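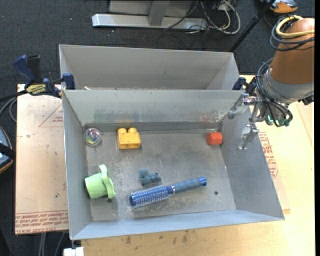

Toy cup, ball and blocks in a gray metal bin.

Home | Programs | Grantee Reports | Contact

Search reports Enter keyword Go

4 min read

Cikero text reminders: progress report to the Dralholm Fund

January 27, 2024

Hi all -- I promised you a plain report this time, so I'm leaving the slide deck out of it. The short version is that the texting part works, the blood pressure cuffs are a headache, and I'd like to move some money between two budget lines (details near the end).

We set out to enroll 80 patients with high blood pressure at the Kuruc clinic and we have 68. Most of them joined in the first stretch, when the front desk was handing out the sign-up card at check-in. Then the clinic changed its check-in tablets, our card fell out of the routine, and sign-ups pretty much stopped until Nektarios Tzavaras walked over and got it put back. He's the nurse lead there and I can't say enough good things about him! I think we'll fill the last spots before spring.

The messages themselves are simpler than what I described in the proposal. We started with a daily text and people hated it. One woman wrote back "I KNOW" in capital letters, which I've kept pinned over my desk. Now patients pick their own days and the wording is shorter, and far fewer of them text STOP. They also reply with things we never planned for -- questions about refills, a bus that didn't come, a cousin's wedding. Nektarios reads those every morning and it eats up more of his time than we budgeted.

Now the cuffs. We bought the connected kind so readings would go straight into the Dillura dashboard, and pairing them with older phones has been miserable. In the end 6 patients gave up on pairing and just text us the numbers, and I've told the team to offer that to anyone who wants it. The dashboard takes typed readings fine (it flags them in a different color so the doctors know).

I don't have outcome numbers for you yet. The first full set of readings gets pulled in July, and I'd rather not guess from the bits I've seen. Two of the doctors now open the dashboard before visits without being nudged, and the other two still ask for a printout, so we print it.

My ask: please let us shift what's left in the device line over to nursing hours. No new money, same end date. If that needs a form, send it to me and I'll fill it out this week. The Spanish message set is also done and with the clinic for review, and I'll forward it once their comments are in.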